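3.2 Collecting demonstrations by hand

All demonstrations in this study were given with a hand-held gripper, held by a person who would, in most cases, have preferred to use their own fingers. We tried remote control first. Two of the authors spent most of a December steering the arm with a pair of joysticks, and the recordings from that period are a faithful record of two adults failing to pick up a spoon. The arm did learn from them. It learned to hesitate, to back away, and to approach the spoon again from a slightly worse angle.

The hand-held tool, which we call Jalow, removes the arm from the teaching stage altogether. The demonstrator holds the gripper body, squeezes to close the two fingers, and does the task at close to normal speed. A camera on the tool records the fingers and whatever lies in front of them. Since the robot carries the same fingers and the same camera at the end of its arm, the policy sees nearly the same view at test time as it saw during teaching (Figure 4). The word "nearly" is responsible for most of Section 5. 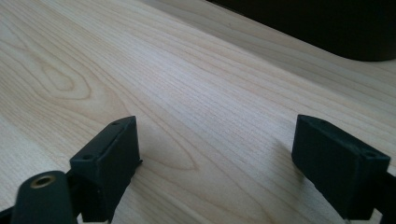 Figure 4. View from the camera on the hand-held gripper, fingers open over the bare wood between them. A brass-colored threaded insert shows at lower left.

Views like the one in Figure 4, with nothing between the fingers, were at first thrown out. Our early trimming script, written by Kidus Shiferaw, treated any stretch without an object in the gap as dead time and removed it. The resulting policy was excellent at holding things and had no idea how to get to them. We now keep the open-gripper stretches at both ends of every demonstration, up to a limit of 2 seconds on each side. Longer pauses usually mean that the demonstrator is talking to someone, a skill we did not wish to transfer.

Each demonstrator was given one page of instructions and 10 practice attempts, none of which were used for training. The instructions asked people to keep the fingertips in view, to avoid changing their grip on the tool partway through, and to finish a failed attempt instead of quietly starting over. The last of these was widely ignored. Percy Apaza went through the recordings and marked restarts by hand, a job he describes as watching people pretend that something had not happened.

After this pass we were left with 3,396 demonstrations. An earlier draft of our plan called for about 3,000, and we would like to report that the surplus was deliberate. Demonstrators did the tasks at tables in both of our rooms, and we made no attempt to match the surfaces. Wood grain and the soft shadows under the fingers all vary from one recording to the next, and we left them alone. A policy trained on a single table by Octavio Paucar did very well on that table and treated the one next to it as a foreign country.

Finger position is read from the tool itself, and the motion of the tool is recovered from the camera recording. The second step is the weaker one. A plain tabletop seen from close up offers little to track, and fine, evenly spaced grain can look much the same after a small shift along its own direction. When the tracker lost its place we dropped the whole demonstration - patching the gap by interpolation gave smooth, confident paths that went through the table.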